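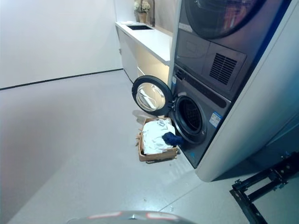 *Figure 1. The laundry task from the robot's head camera: washer door open, basket in front, a navy garment between the basket and the drum.*

## 4. What went wrong

Our proposal promised a mobile robot that could load a washing machine. By September we had a mobile robot that could load a washing machine until it got confused, at which point it tried to load the door.

The fault first showed up in run 16. The arm lifted a garment out of the basket, carried it toward the drum, and stopped short. The gripper stayed shut, the base kept creeping forward, and the forearm leaned on the open door until Apinya hit the emergency stop. The hinge survived. Our confidence in the force limit, which should have tripped well before Apinya did, was less lucky.

### 4.1 Finding the cause

We had two theories. Montri blamed the glass: the depth sensor sees the room reflected in the door and reports a surface where there isn't one. I blamed the arm controller, mainly because Montri had written it. We replayed the log and were both wrong, although Montri was wrong in a more interesting direction.

The planner stores the door position once, at the start of a run, and treats it as fixed. In run 16 a sleeve had brushed the door on the previous pass and swung it a little toward closed. The robot was steering around a door that had moved.

The force limit was a separate problem. It was set to 30 newtons, but the check ran only while the arm itself was moving. With the arm holding still and the base doing the pushing, nothing was being checked at all. Our supervisor, Dr. Kartini Oei, read this paragraph in draft and wrote "!!" in the margin.

### 4.2 Changes made

- The door position is measured again before every reach into the drum.
- The force check runs all the time, and stops the base as well as the arm.
- One person holds the emergency stop during every run and does nothing else. (Sombat used to hold it while typing.)

### 4.3 What is still open

Dark clothing remains a nuisance. Against the inside of the drum the camera often can't tell a navy shirt from more drum, so the robot lets go early and leaves a sleeve hanging over the gasket. A hanging sleeve is how the door gets dragged in the first place. Panya is trying a lamp on the wrist, and results will go in Appendix B if the bracket arrives.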